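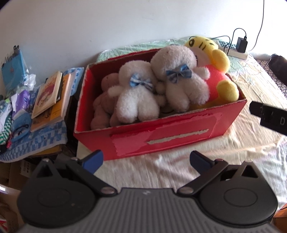

Zorell Listings Table

A tidy table of company floats, direct listings and backdoor listings on smaller exchanges, kept by one person with a day job. Maintained by Lợi Lò. Last refreshed in March.

What's in it

One row per listing. If a company listed, got taken off the board, changed its name to something with fewer vowels and listed again, it gets two rows and a shared value in the parent_id column. There are 94 rows in the main file and 6 in the file called disputed.csv, where I put the ones I've changed my mind about more than once.

The table covers first-day trading only. Whatever happened to the share price in the following months is a matter between the shareholders and their doctors.

Files

listings.csv – the main table
disputed.csv – same columns, less confidence
sources.txt – where each row came from, in the order I found it, so don't look for a pattern
check.py – reads both tables and complains
old/ – earlier versions, kept out of guilt

Columns

row_id: a whole number. Never reused, even when I delete a row.
company: the name on the day of listing, as spelled in the offer document. One document spelled it two ways and I went with the cover.
route: float, direct or backdoor. See the note further down before you write to me about this.
ref_price: the offer price for a float. For a direct listing it's the reference price put out by the exchange, at which nobody was obliged to buy or sell anything. Blank for most backdoor listings.
open_price: the first trade, in the currency of the exchange.
close_price: the last trade of the same session.
halted: yes or no. A halt of any length counts, including the one that lasted as long as a sandwich.
parent_id: the row_id of an earlier listing by the same company, if there was one.
notes: free text. Some of it is grumbling and can be safely dropped.

A note on route

In a float, new shares are sold to the public and a bank gets paid to stand next to them. In a direct listing, existing holders put their shares up for trading and the bank is paid a bit less to stand a bit further away. A backdoor listing is when a private business moves into the shell of a listed one, usually a mining explorer that has run out of things to explore.

Plenty of real cases sit between these. Skurkano sold a small parcel of new shares on the same morning that its staff were allowed to sell theirs, and called it a direct listing in the announcement and a float in the annual report. I've coded it as a float. Catacutan Freight is coded as backdoor even though its lawyers would prefer "reverse acquisition", and they're welcome to fork the table.

Known problems

Prices for 32 of the rows were typed in by hand from scanned notices. I've checked them once. If a first-day gain looks too good to be true, look at the decimal point before you look at the company.

Zaduvholm Mutual has no open_price. The opening auction failed, was run again, and then the exchange published two different results. I wrote to ask which was right and was thanked for my feedback.

There are 4 rows where the currency changed between the offer document and the first trade. I haven't converted them, and any average that mixes them in with the rest will be nonsense. The notes column says "currency" on each.

Share splits are not adjusted for. The table records what was on the screen on the day.

Running the check

python check.py listings.csv disputed.csv

It will print a line for each row with a missing price, a duplicate row_id or a close_price more than double the open_price. The last one is a warning and the script carries on. A clean run prints nothing, which I'm told is bad manners, so there is a --cheerful flag.

Using it

Free for any purpose, including coursework and arguments. Please keep the name Zorell on anything you republish, and say which version you used, as I do fix things without much ceremony. Don't use it to decide what to buy. I built it and I still keep my savings in a term deposit.

Corrections

Open an issue with the row_id and a link to the notice. Screenshots of a forum post won't get a row changed, however many rockets are in it. I get to these in the evening, after 8 pm or so once the dishes are done, and slower at tax time.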